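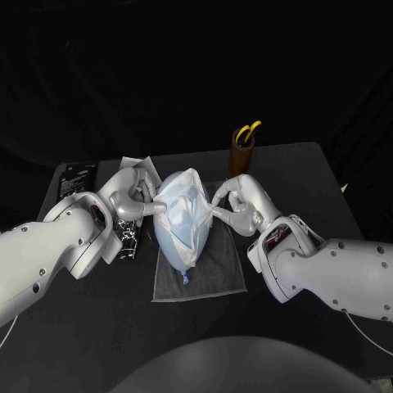
A light blue balloon on a folded grey towel, with a thin plastic bag held open around it.

All about balloons

A party balloon starts out small and floppy. Blow into it and it grows many times bigger, and if you let the air out it shrinks again, though never quite back to the size it was. The end you blow into is called the neck. When you tie a knot in the neck, the air is trapped inside.

What is a balloon made of?

Most party balloons are made of rubber. The rubber starts as latex, a milky liquid that comes from rubber trees. People make thin cuts in the bark and collect the latex in cups as it drips out. At the factory, colour is mixed in. Balloon-shaped moulds are dipped in the liquid and lifted out, and the thin coat left on the mould dries into a balloon.

Why is it so stretchy?

Rubber is made of very long, tangled chains, much too small to see. Pull on the rubber and the chains straighten out. Let go and they tangle up again. The air inside a balloon pushes outwards on the rubber and the rubber pulls back. The balloon stops growing when you stop adding air.

A knot is the thickest part of a tied balloon. The rubber there is hardly stretched at all, and so the knot feels soft while the rest feels tight.

Why does a balloon pop?

The skin of a full balloon is thin and pulled tight in every direction. If something sharp makes a hole, the rubber around it pulls away from the hole very quickly. The tear races across the balloon and the air rushes out all at once. The bang you hear is that air.

Scissors, pins and rough brick walls can all do it. So can a sunny windowsill, as warm air takes up more room and stretches the rubber further. Keep scissors closed when you are carrying them, and ask a grown-up to do any cutting near a balloon. 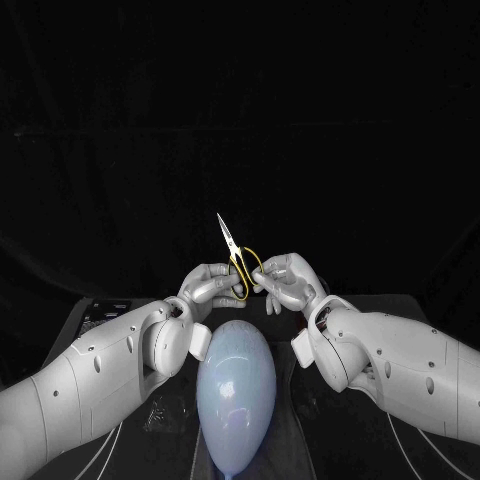 Why does a balloon stick to things?

Rub a balloon on a woolly jumper and it picks up a charge called static electricity. A charged balloon can pull light things towards it. Try this:

1. Tear a paper tissue into tiny pieces and put them on a table.
2. Rub a balloon on your jumper while you count to 17.
3. Hold the balloon just above the pieces and watch what they do.

The pieces should jump up and cling to the balloon. It works best on a dry day. In damp air the charge leaks away and the bits of tissue stay where they are.
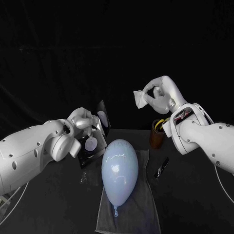
What the packet tells you

Small things for parties and crafts often come in packets with a lot of tiny printing. It is easy to tear a packet open and throw it away, but the writing is worth a look first. On a packet of balloons you will usually find the size they should be blown up to and a warning about small children. Balloons and bits of burst balloon can choke a child, so under-eights need a grown-up with them — and all the broken pieces should go in the bin straight away.

Some people cannot touch latex because it makes their skin itch or makes them ill. For them, foil balloons are a better choice.

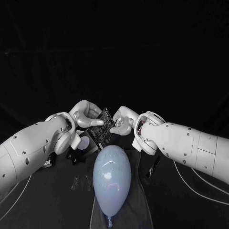 Why does a balloon go wrinkly after a few days?
Rubber has gaps in it that are far too small to see. Air slowly escapes through them, and a little may leak out at the knot as well. As the balloon gets smaller, the stretched rubber goes slack and wrinkles.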